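Scoring the clinch, round by round

I finished going through the Tadwood regional card last night, all of it, with the sound off. It was slower than I expected. The card had 14 bouts, and I scored each one twice: once the way I normally would at home, and once with a tally sheet and a stopwatch for every clinch against the fence. The two sets of cards did not agree as often as I would like.

The background, for anyone who skipped the last post, is the argument between me and Nivaldo Sampaio over what fence control is worth. Nivaldo coaches out of a small gym in Diltley and has had two fighters lose decisions this year in which they landed more but spent long stretches with their backs on the cage. His position is that a fighter holding an underhook and leaning is doing nothing and should get nothing for it. My position was that he was mostly right on paper and mostly wrong about what judges do on the night.

The written criteria are clear enough. Effective striking and effective grappling come first. Aggression is looked at only if those are even, and control of the fighting area only if aggression is even too. Holding a man on the fence without damage or a takedown sits at the bottom of that list. A round should almost never get down that far.

So I defined a clinch as starting when one fighter had both hands connected behind the other or an underhook with head position, and the other had his back or hip on the fence. It ended on a clear break, a takedown, or the bell. I did not count collar ties in open space. I logged the length, who was on the outside, and every strike that landed during it, split into knees, elbows, short punches and foot stomps. Stomps got their own column because I never know what to do with them.

That gave me 412 landed strikes inside clinches across the whole card. More than I would have guessed, and most of them were the sort of thing that does not move anyone: a knee to the thigh, a shoulder bump I was probably generous about, the short hook to the hip that fighters throw to keep the referee from breaking them. Clean elbows were rare. The fighter on the inside landed a larger share than I had given him credit for on the first pass.
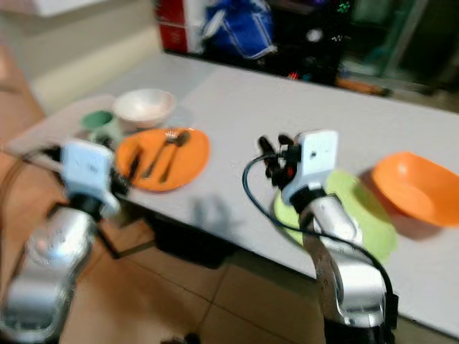
The bout that matters most here is the second from the top, Tô against Stolik. Three rounds, split decision for Stolik. I had it for Stolik on the first viewing and for Tô on the second, with the swing coming entirely from round two.

In that round Stolik gets to the fence early off a caught kick. He drives Tô back, pins the left arm and stays there. He changes levels twice and does not get the hips either time. Tô frames on the jaw, turns him once, gets turned back, and lands two good elbows over the top on the break. In open space the rest of the round is close to even, with Tô's jab the best punch in it. If you score from memory, you remember Stolik pushing. If you score from the sheet, the only strikes that changed anybody's posture were the elbows.

I want to be careful with this. A tally is not a score. The criteria ask for impact, and a count of landed strikes treats a foot stomp and a clean elbow as the same object unless you weight them. I tried a simple weighting and then dropped it, because I kept adjusting the weights until the round came out the way I already thought it should. The stopwatch was more useful. It mainly showed me how badly I judge time when two people are not moving. A clinch I would have called a minute and a half was regularly well under a minute.

The failed takedowns are the other problem. Judges are told that an attempt with no result is not effective grappling, and I agree with that. But a level change that forces the other fighter to spread his base and stop throwing has done some work. Nivaldo says that credit should go to the defense. I do not think it should go to either man, and my sheet had no column for it, which was a mistake.

Fulvio Palumbo, who judged amateur cards for years before his knees got tired of the stairs, read my notes and disagreed with the setup more than the results. His point was that a cageside judge sees one angle. If the clinch is on the far side, he gets a back and a pair of elbows, and he scores what he can see. The monitors help when they are placed properly and switched on. I was working from broadcast footage with cuts to the better angle, so my second pass had information that no single chair had. I accept that. It means I can say how I would score the round with good sight lines, and not much about whether the judges got it wrong.

Where I have ended up is slightly closer to Nivaldo than I was in May. I changed the winner of three rounds on the second pass, and in every one of them the change went toward the fighter with his back on the fence. On the finishes it made no difference, obviously.

Next time I will do it in the other order, sheet first and casual viewing second, on a card where I do not know the results. I will also add the column for failed takedowns and one for referee breaks, which varied a lot between the 2 officials working this show. One of them let a stalled clinch sit for so long that I checked whether the video had frozen.

If anyone has scorecards from Tadwood with the round totals legible, please send them. The copy I have is a phone photo of a printout, and the middle judge's sevens and nines look the same to me.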